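Collecting your first batch of demos in a simulated kitchen

Okay, so you've got your simulator running, you've got an arm you can drive, and you want to teach a policy to do something useful in a kitchen. Great! Now comes the part that eats your evenings: making the examples. I just finished my second full set in October and I learned a lot by messing up the first one, so let me walk you through how I do it now.

Before you start

You'll need a way to steer the arm (I use a Plalik hand controller, but a space mouse is fine), a scene that loads the same way every time, and a recorder that saves joint positions, gripper state and camera views together. Check that last bit first. My early recordings had the camera lagging two steps behind the joints and I didn't notice until training went sideways.

Step 1: Write the task down in one sentence

Something like "pick up the red cup and set it on the right side of the counter." Type it into the task field and leave it alone. In my first set I had three different wordings for the same job, and cleaning that up was a pain.

Step 2: Practice without recording

Do the task until your hands stop thinking about it. Drive slowly, but don't park the arm in midair while you decide what to do next – the policy will happily learn to park too. If you catch yourself hesitating, hit reset and go again.

Step 3: Shuffle the scene

Move the target a little between takes, then turn it, then change where the arm begins. I let a small script pick the cup's position inside a box I drew on the counter, and I look over the first few layouts to make sure nothing spawns inside anything else. Keep the clutter in! A bare counter is easier to learn on, but I want a policy that can cope with a vase next to the thing it's reaching for.

Step 4: Record in short sittings

I do 54 takes and then I get up and make coffee. Past that point my grasps get sloppy and I can see it in the playback. Aim for 300 good ones before you bother training anything, and save the bad ones in their own folder (don't delete them, you may want them later for a success checker).

Step 5: Watch them back

Yes, all of them, at double speed. Toss anything where the cup clips through the counter or the gripper bumps the flowers and keeps going. I also pull up a still from each new layout and check the lighting and the camera angle against the last batch.

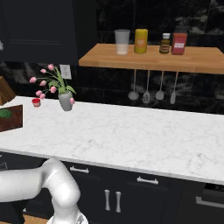 Words and screenshots by Helge Engebretsen
Filed under: Simulation, Data collection

The cup I keep talking about is the little red one with the white rim, right by the gray vase. Those tulips droop over on that side, so I come in carefully and practice the approach more than the grasp. The marble also has very little color in it, and a red cup on a pale counter is a nice easy target for a first task. Once that works, try something on the shelf, like the yellow container or the small amber bottle.

Step 6: Split and train

Hold back a few layouts the policy never gets to see, and split by layout, so near-identical takes don't end up on both sides. Then train a small model first. If it can't reach toward the cup at all, go back and look at your recordings before you touch the settings.

Next time I'll get into drawers, and how to record a pull without yanking the handle.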